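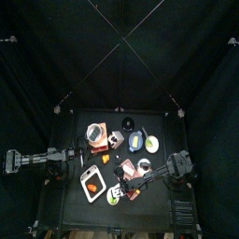 Chapter 3
Comparing Grippers on the Same Table

3.1 Why the comparison is difficult

When two grippers are compared, most people first look at the data sheet. There they find the stroke, the closing force, the mass and the price. These values are useful when you order parts, but they say little about how the gripper will behave when it must take a plate by its rim or lift a lid by its knob. The data sheet was written for one object, usually a steel block, and your table has other objects on it.

In this chapter we study how to make a comparison that another person can repeat. We use a kitchen task with toy dishes and toy food, because the objects are cheap and have very different shapes. A pot, a flat plate and a piece of toy fruit each ask something different from the fingers. The methods are the same for a warehouse task or a laboratory task, and the exercises at the end of the chapter let you try them on objects of your own choice.

You should already know from Chapter 2 how to calibrate the arm and how to write down a tool center point. If you change the fingers and do not change the tool center point, every result in this chapter will be wrong by the difference in finger length. This sounds simple, but it is the most common mistake in the reports that our students give us.

After reading this chapter you should be able to:
choose a set of objects that shows the differences between two grippers;
write a trial protocol that a second operator can follow without asking you;
separate a failure of the gripper from a failure of the camera or the controller;
report the results in a table that includes the failed trials.

3.2 A first case: the Irnik fingers and the Mudgway fingers

The case that we follow through the chapter comes from a small study by Szymon Ostrowski and Béla Dobos. They had to choose between two finger designs. The Irnik fingers are long and become narrow toward the tip. The Mudgway fingers are shorter, with a soft pad. Both were intended for the same arm, and the controller was the Oltumness controller, which you will meet again in Chapter 5.

At the beginning the two authors did what seems natural. Ostrowski tested the Irnik fingers, and Dobos tested the Mudgway fingers. Each of them did 20 trials and wrote down the number of successes. The Irnik fingers looked much better. Then Henryk Bielecka, who was reading the draft of their report, asked which of them had more experience in driving the arm. Ostrowski had driven it for many months. Dobos had started in December, and had used it only a few times. The trials had measured the operators at least as much as the fingers.

They repeated the work with a better plan. Both operators used both designs, and the order was drawn by lot. The position of each object was marked before the first trial, and after every trial the objects were returned to the marks. In total they recorded 57 valid trials. Three more were rejected, and the reason for each was written in the log on the same day.

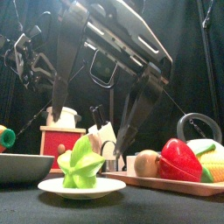

The choice of objects also changed in the second plan. In the first one, almost everything was round and easy to hold from above, so both designs closed on it without trouble. A test that every gripper passes teaches us nothing. The authors therefore sorted their objects by the kind of contact they require, and took some from every group.

Bodies that can be held from two sides. Toy vegetables such as an onion or a pepper belong here. The fingers come down, one on each side, and close. Small errors in position are forgiven, because the object moves toward the middle as the fingers close.

Flat objects. A plate lying on the table gives the finger very little room under the rim. Here the thickness of the tip is more important than the force. A thick pad touches the table before it reaches the rim, and the operator feels that the gripper is "too big" even when its opening is large enough.

Objects with a handle or a knob. The fingers must go to one exact place, and the object may turn after it is lifted. Write down the turning separately. A kettle which is lifted but hangs at a wrong angle cannot be counted the same as a kettle which is lifted straight.

Objects close to other objects. A star fruit alone on a plate is easy. The same fruit with a pot behind it is more difficult, because an open finger needs free space on its outer side also. Long fingers that spread wide have a good reach – and they can push the neighbor before they touch the target.

The last group is forgotten most often. Many test protocols use one object on an empty table, and then the gripper is bought and put to work on a table that is full. We recommend that at least one part of every test is done with neighbors present, and that a touched neighbor is written down even if the grasp succeeds.

3.3 What to write down

For each trial, the log should contain the object, its marked position, the finger design, the operator, the result, and one short remark. Do not leave the remark empty when the trial fails. "Slipped" is a weak remark. "Slipped after lifting, held by left tip only" is a good one, and it takes only a few seconds longer to write.

The camera view must also be noted. Some grasps look correct from the head camera and wrong from the side, since the arm itself can cover the contact point. In the study above, Radosław Rutkowska checked the failed trials again with a second view. He found 2 where the finger had closed in the right place, but the controller opened it too early. These were not failures of the fingers, and they were moved to a separate line of the table. A force sensor, for example the Cledent sensor described in section 3.6, makes this kind of check easier but does not replace the second view.

Before you continue, take a sheet of paper and write a protocol for comparing two grippers on three objects from your own desk. Give it to a colleague and let this person do one trial while you stay silent. Every question your colleague wants to ask is a line missing from the protocol. Keep the sheet, because you will need it for the first exercise of section 3.4.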